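How to clean and sort a second-hand play kitchen set

I buy far too many bags of toy kitchen bits at the Lolevwood table-top sale, and they nearly always need a good wash before anyone plays with them. My method takes an evening and costs next to nothing!

Start by tipping the lot into the sink. Anything with batteries, fabric or paper labels comes straight back out again (wipe those with a damp cloth instead). Fill the sink with warm water and a squirt of washing-up liquid, then leave everything for up to 2 hours. 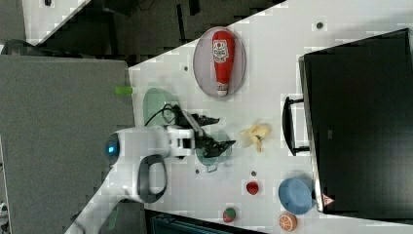 While that's soaking, find an old toothbrush. Rims and handles are where the grime sits, so scrub those first, and squeeze any hollow pieces hard to see if water comes out. If it does, keep squeezing until they're empty and stand them upside down overnight. My friend Seija Lehtinen uses a hairdryer on cool, but I'm not that patient.

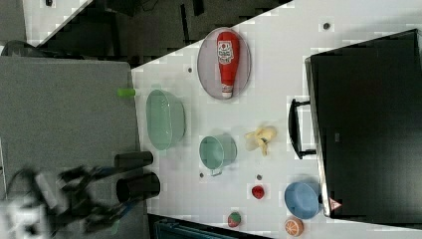 Ketchup bottle on its tray, mint bowl and cup alongside.

Next comes sorting, my favourite part. I make one pile for crockery, one for pretend food and one for the odd things I can't name. Don't bother matching sets too strictly. A pale green colander and a pinky-lavender plate look lovely together, and children will mix them up by teatime anyway. Check any small holes for dried-on crumbs; a cocktail stick gets them out.

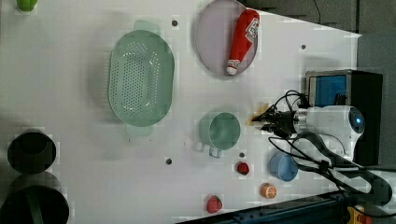
Storage is up to you. I've tried net bags, shoeboxes and a big lidded crate, and the crate won. Flat things go at the bottom, cups on top. The colander is the awkward one with those tabs sticking out at both ends, so I lay it in last and fill it with the pretend veg.

Give it all another wash in November, before the cousins come round.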